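Recording examples for a sorting task: policy grips well in one layout and fails in others

Posted in Help with projects > Imitation learning
2 replies – marked as solved by the poster

Flutimska wrote:

Good evening to all. I hope I am in the correct section. If not, please move me.

We are teaching a two-arm setup to put small things from a table into plastic bins. Snack packets, spoons, pens, a bowl, such things. One person drives the arms by hand and we record the joints and all the cameras (one on each wrist, one overhead). After training, the arm should do it alone. Until now we have 635 recorded examples, and I have become unsure if I should record more or first throw some away.

The problem is this. With things which stand up straight, the trained arm closes at the right height and keeps hold. The wrist view at such a moment is very full, you see mainly fingers and the thing itself.
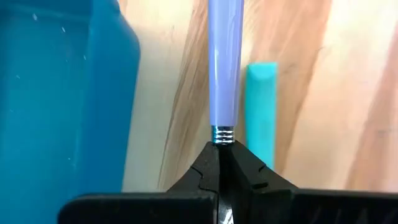 What I have tried already

I trained 2 times with different random seeds, same result. I made the pictures smaller and larger, no difference. I removed the overhead camera completely and the arm became much worse, so it does use it. I also checked that the clocks of the cameras agree, because in the spring we had a bad time with that.

What fails is the beginning of the movement. When the spoons and packets lie in places that are a little different from the recordings, the arm goes to the old place, waits, and closes on air. Our operators always start with the fingers apart and the table in view, then they drive to the first thing.

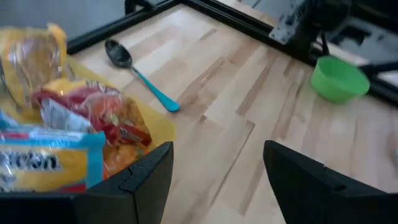

From this position a person has no difficulty to choose, but I suspect that our people choose always the same thing first. I did not give them a rule for it. I only said "tidy the table", and after some weeks everybody has their habits. My colleague says that more data will repair it and we should go on until 2,000. I am afraid that we will then have 2,000 examples of the same habit. Who is right? And is it worth to keep the examples where the operator missed the first grip and tried again?

Thank you for your patience with my English.

Dastell wrote:

More data always helps. We stopped at 1,979 and ours works fine. Maybe your learning rate is too high? Also delete all the failed ones, they only confuse it.

Bakilana wrote:

I must disagree a little with the reply before mine, at least about the failed ones. English is also my second language, so we will manage together.

First your main matter. I think you are right and your colleague is half right. The number is less important than how different the starts are. In our group we had the same illness: the arm had learned the table by heart. We cured it with a printed list of layouts. Before each recording the operator takes the next line of the list, puts the things where it says, and also picks them up in the order it says. It is boring work and people complain, but after one week the arm began to look where the things really were.

Change the places of the bins too, if your task allows it. Many forget this. And mix things which look alike but must be held differently – with spoons this is very useful, as the handle can point in any direction.
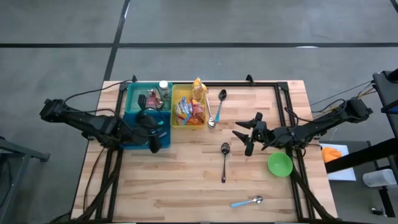 Spoons, bowl and bins on the table, both arms over it.

With a layout like this one I would record 20 examples, then move every object and record again. Do not move only one thing and leave the rest. The model is lazy and will use the things that stayed as its map.

About the missed grips: keep them if the operator corrected calmly and the end was good. From these the arm learns to come back after a mistake. Throw away those where the operator stopped, talked with somebody, or shook the arm in anger (we have those also).

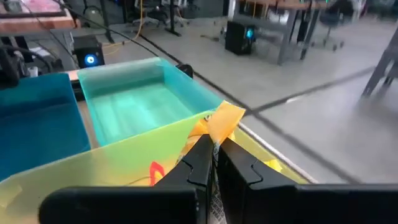

Soft packets need their own attention in your collection. A spoon keeps its shape and the model can learn one finger width for it, but a packet changes each time it is gripped. Look at the yellow bag between the fingers over the green bin: it is crinkled, and its top corner is bent upward. If all your packets are taken in the same way, the arm will not know what to do with another shape. So ask the operators to take them sometimes by the corner, sometimes across the middle, and write in the notes which one it was. We use Tristunex for the notes but a simple table is enough.

One more small thing. Before you record anything new, play your 635 examples at high speed and look only at the first seconds. If the arm goes in the same direction in nearly all of them, you have your proof for the colleague.

Flutimska wrote:

Thank you both. I played the first seconds of all of them this afternoon, and the right arm goes to the same corner again and again. It is almost funny to watch. I will make the list of layouts and start with the spoons. The calm corrections stay in. I mark this as solved and will write again in February when the new training is finished.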